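Faceoffs, second pass

19 September 2022

The first version of my faceoff sheet used one number per center: draws won divided by draws taken. I kept it for most of last season for the Wultgate women's team and stopped trusting it by the playoffs. Over the summer I went back through the game video and charted every draw again with more columns. The total came to 2,546 faceoffs, both teams, regular season only. Exhibition games are left out because two of them were filmed from behind the net and I could not see the puck drop.

The columns are: dot, period, score state, strength, hand of each center, winner, and time until a team has clear possession. The last one took most of the work. A scorer gives the win to whichever center touches the puck back toward her own side, but a puck that goes back and is then lost along the boards did her team no good. I set the limit at 7 seconds. If the team credited with the win did not have the puck under control by then, I marked the draw as neutral.

Under that rule, 254 draws moved from won or lost to neutral. Most of them were in the neutral zone, near the benches, where the wings line up tight and the puck goes straight into skates. End zone draws changed less than I expected. Wultgate's first-line center lost a good part of her lead on the sheet, and the third-line center, who looked ordinary under the old count, moved up. She wins fewer draws clean but ties up the other stick and waits for a wing, and the wing gets there.

Handedness matters, but only on one side for this group. Left-shot centers did better at the dot to the goalie's right in the defensive zone, drawing to the backhand. At the other dot the difference was small enough that I would not change a lineup for it. Anecks's old chart, the one that used to hang by the skate sharpener at the Nilto rink, had the same effect at both dots. I cannot reproduce that. It was built from men's league games and a much smaller sheet, and I do not know how its author treated scrums.
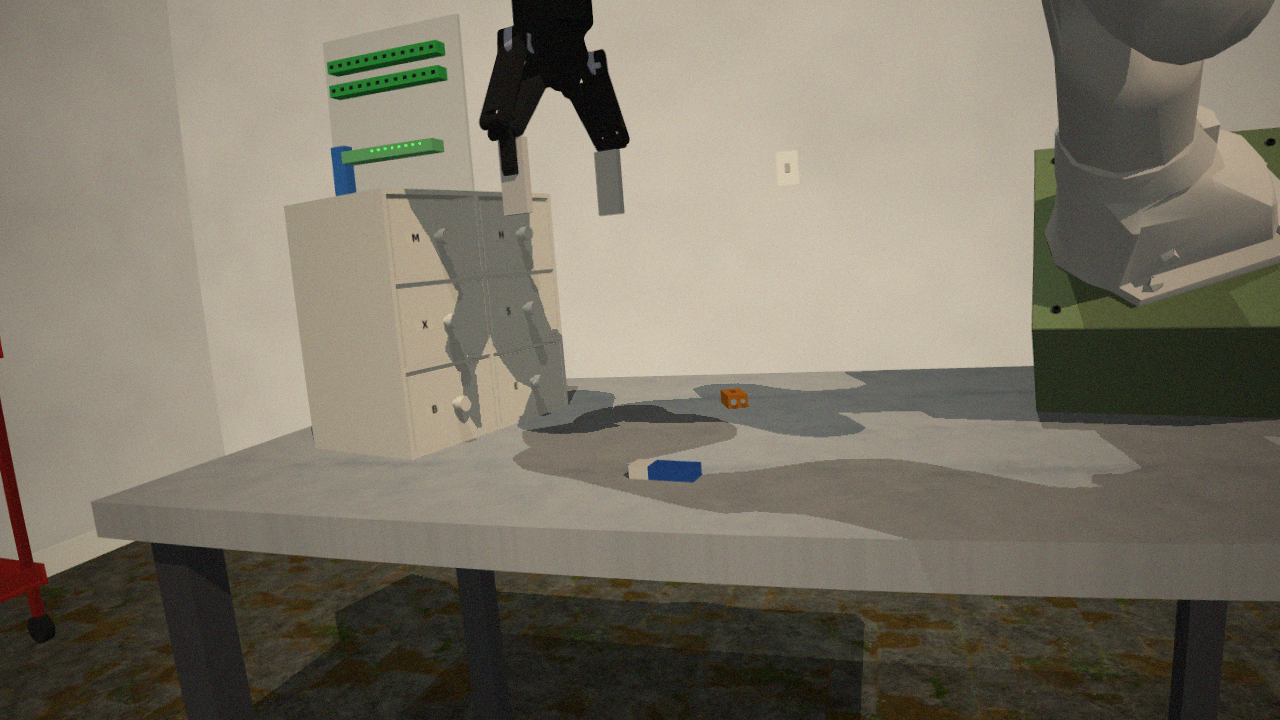

Score state turned out to be harder to use. Teams that trail take more offensive zone draws late, and they take them with their best center, so the raw win rate for trailing teams looks high in the third period. Once I compared each center only with her own rate when tied, most of that went away. What was left could be fatigue on the other bench after an icing. I started marking icings in August, about halfway through the charting, and then had to go back to the first game and add the column.

A note on sample size. I do not list a center by dot unless she has at least 30 draws there. That removes most fourth-line players and everyone who was called up for a weekend. Several people asked for those rows after the first version. The rows exist, but a player who goes four for six has not shown me anything yet, and I would prefer not to see the number quoted.

Errors I know of: the clock is unreadable in the second period of the road game at Macedo, so possession times there were taken from the video player. Center substitutions after a player is waved out of the circle were charted to whoever took the draw, never to the one waved out. In one Nilto game the home team wore numbers that could not be read from the far side, and I matched centers by stick hand and line. If one of those is wrong, it is probably in the second period.

For the coming season I plan to chart live from the stands with a short code for each draw and fill in the possession time at home. A trial during a preseason scrimmage went badly for one period and fairly well after that, once I quit trying to write the score down each time and took it from the game sheet. I am also adding a column for where the winning puck goes: back to the point, to the near wing, or forward through the center's legs. The first home games are against Macedo, and I will post that sheet after the second one.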